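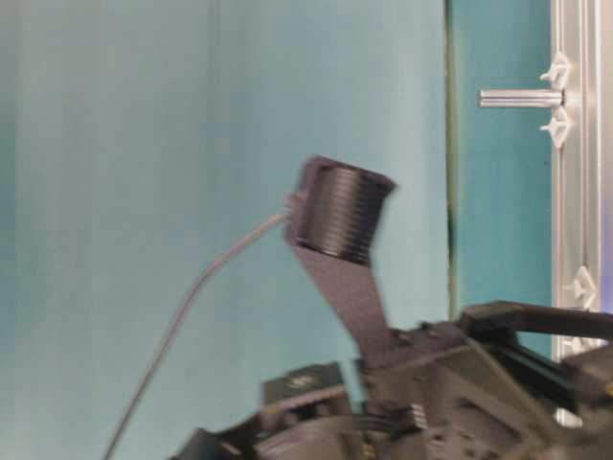

Figure 3. Ribbed dark gray cylinder, motion-blurred, with its thin pale cable against the teal backdrop.

4.2 Ridges, teeth and a plain background

I went into this part of the study thinking color would do most of the work. We asked 18 readers to outline parts in still pictures and to mark every repeated edge they could find, grooves and gear teeth included, and I had a small bet with Tahira Abbasi that the dark parts would come out worst across the board. I lost that one!

Ribbed parts held up better than I expected. The ridges on the cylinder in Figure 3 still read as separate lines, light gray on darker gray, even with the blur. The cable is another story - it's so close in tone to the backdrop that you have to hunt for it, and thin pale things like that were the bulk of our missed outlines. Sobia Arain wanted to drop cables from the scoring altogether. I talked her out of it, mostly by being stubborn (see the note on partial outlines in 4.4).

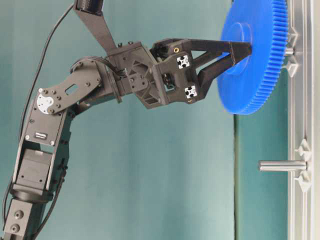

Figure 4. Large blue plastic spur gear against the vertical aluminum rail.

Gears were the fun ones. A big blue gear on teal sounds like a bad match, and on paper the two colors aren't all that far apart, but our readers outlined the blue parts quickly and mostly agreed with each other. Where they drifted was at a second material, such as the rail in Figure 4, or at a change of shade in the background. Osian Gethin went back through the 102 outlines that were off and sorted them by what lay next to the bad edge, and metal came up again and again.

I'd be careful about leaning on this too hard. We only tried the Ruvel scoring sheet here, and it's pretty forgiving about corners. Stamatia Papadakis is redoing the gear set with the stricter Okilach sheet, and the tooth tips are where I'd expect the scores to move.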